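Oct 19, 2025 – grasp planner, sim again 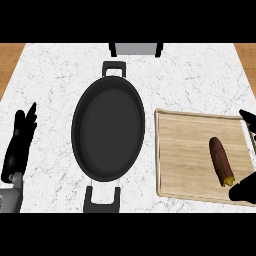
Planner build 147 claims a better pregrasp score than the June one. I don't buy it yet. The score is computed by the same code that picks the grasp, so of course it likes its own picks. Dark husk on a light wooden board, with an empty black pan next to it on white marble, is about as kind as segmentation gets, and the corn pose still comes from sim ground truth in this config. Turned that off and queued 40 runs with the Mendden detector instead. Left arm cost weight back to 2. Want to see contact forces before anyone merges – the score plot alone won't do.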